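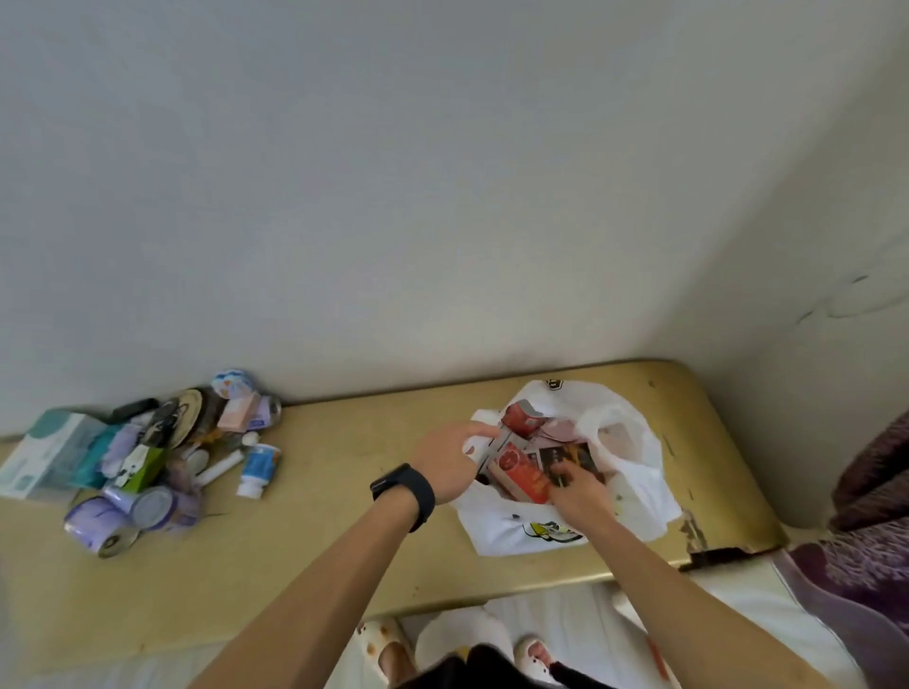
Bolsa blanca con productos envasados, sobre el colchón.

Atitz: recetario abierto de despensa

Atitz es una colección de recetas en texto plano para cocinar con lo que ya hay en casa: legumbres, arroz, pasta, conservas, harina y especias. Empezó como una libreta compartida entre compañeros de piso y ha crecido hasta las 100 recetas. ¡Nos hace muchísima ilusión haber llegado hasta ahí!

Versión actual: 27 de marzo de 2025
Idioma: español, con nombres alternativos de ingredientes para varios países (judías, frijoles, porotos, alubias, y la lista sigue)
Mantienen el proyecto: Tsegereda Teshome y Nam-gil Jeon

Qué contiene

Cada receta es un archivo de texto con los mismos campos: título, raciones, tiempo, ingredientes, pasos, sustituciones y notas. El campo de sustituciones es nuestro favorito, porque ahí la gente cuenta lo que hace de verdad cuando falta el comino o se acabó el caldo (hay una discusión preciosa sobre el vinagre en la receta de lentejas). Ninguna receta lleva más de 10 ingredientes, sin contar agua, sal y aceite.

Las carpetas son legumbres, cereales, sopas, panes, salsas, conservas, dulces y desayunos. Los potajes están en legumbres aunque lleven mucho caldo; lo debatimos bastante y así se queda.

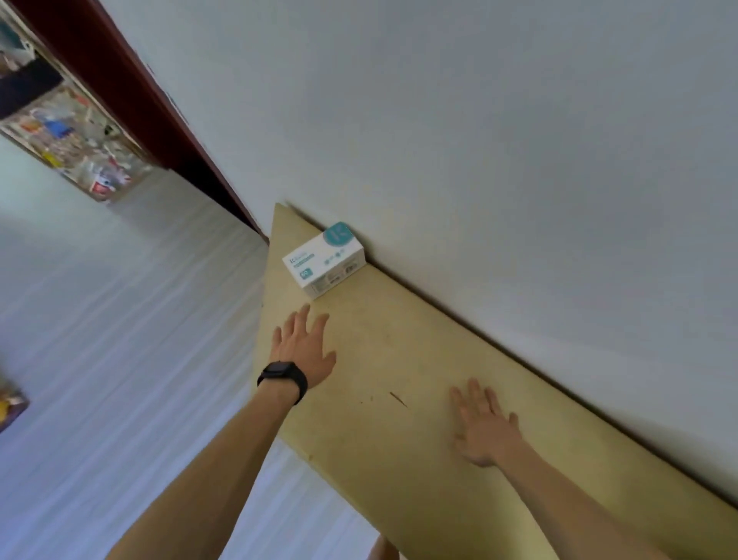
¿Se pueden duplicar las cantidades de cualquier receta?
En casi todas las carpetas basta con multiplicar los ingredientes; en panes conviene respetar las cantidades indicadas en el campo de notas, donde también figura el tamaño del molde.

Unidades

Gramos y mililitros siempre. Las cucharadas se admiten para especias, levadura y poco más. Si una receta heredada venía en tazas, la hemos pesado de nuevo y el valor original se conserva en las notas. Catríona Kavanagh repasó los panes uno por uno, ¡y ahora la focaccia sale estupenda!

Cómo contribuir

Copia plantilla.txt, rellena los campos y envía tu propuesta. Pedimos que hayas cocinado el plato al menos dos veces. Una revisión puede tardar hasta nueve días. Las fotos no forman parte de los archivos de receta.

Limitaciones

Hay muchas legumbres y pocos dulces. Los tiempos de cocción están medidos en olla normal, así que quien use olla a presión tendrá que ajustarlos. Los alérgenos no están etiquetados todavía; Kiprono Lema trabaja en ello y la primera tanda está prevista para octubre.

Licencia

Uso libre citando el proyecto. Si preparas algo, cuéntanoslo en el archivo de notas, que leemos todo.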